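Reading time: 2 min

The Gruber Floor Sealer, Matte: A Review for Shared Workspaces

The Facilities Office at Jiltineck was asked to recommend a floor coating that staff could apply without hiring an outside crew. Gruber's matte sealer was chosen for the trial. It comes in a single can, needs no mixing, and can be put down with an ordinary roller. The trial area measured 400 square feet and received two coats.

Application was simple. The product spreads evenly and has a mild smell that fades overnight. The printed directions are clear on drying time but say little about edges and corners, where the first coat pooled and had to be brushed out by hand. 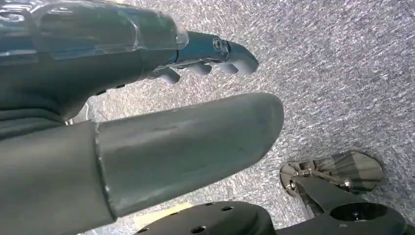

Plekine asked whether the second coat was needed at all, given that the first had already dried to an even finish. Our view is that it was. Areas left with one coat showed heel marks within days, and those marks did not come off with plain water.

Cleaning is the product's strong point. Dust lifts with a dry mop, and spilled coffee left overnight wiped away in the morning. Rubber wheels are a harder test — dark streaks formed at the main turning points, and a mild cleaner was needed to remove them.

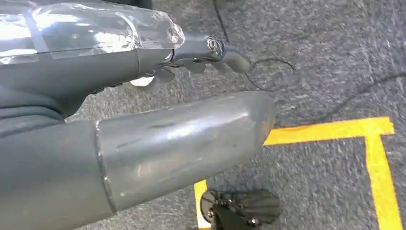 The matte finish also cuts glare from overhead lights, a frequent complaint about the older Bimodby coating. The surface is less slippery than Bimodby's when damp, although mats are still advised near outside doors.

Cost deserves attention. Product and supplies for the trial came to $691, and the office expects to pay $3280 to cover the remaining floor.
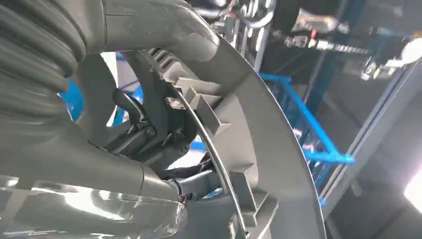 That figure includes rollers, trays, and tape, but no labor. Departments should also plan for a full weekend without foot traffic, as the stated drying time proved short by several hours in January.

The office rates the sealer as good and recommends it for indoor rooms with light to moderate use. It is not recommended for loading areas. The trial floor will be checked again after 13 months.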